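In praise of the slow Saturday chore

My mother, Hawi Mekonnen, never owned a labelled container in her life, and she could still find a spare button in the dark. I think of her whenever another catalogue arrives promising that 200 matching tubs will make me a calmer person. I have fallen for it, of course (twice, if we count the pantry), and I'm not calmer. I just own more lids, and they don't fit anything.

What I would like to defend is the ordinary household job done slowly, with the radio going and a cup of tea getting cold on the windowsill. Folding, sorting, topping up the vinegar bottle - these were once the hours when families talked. 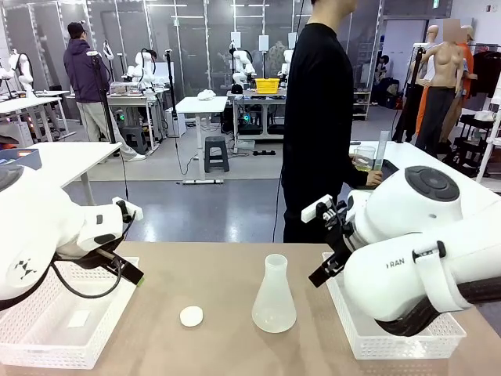
What we lose by hurrying

My neighbours pay 465 dollars a season to have their cupboards sorted by a very pleasant firm called Zonitz, and I don't blame them one bit, with two small kids and both of them on shift work. Still, I do wonder who'll teach those kids to measure rice by the knuckle, or to pour without spilling.

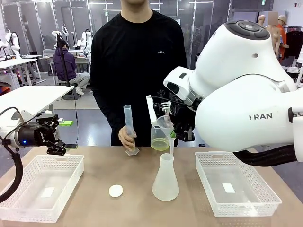

Patience of that sort gets picked up sideways, while you're standing beside somebody you love and being mildly bored. My own best conversations with Mum happened over a colander of beans, and I'd trade every tub in the pantry for one more.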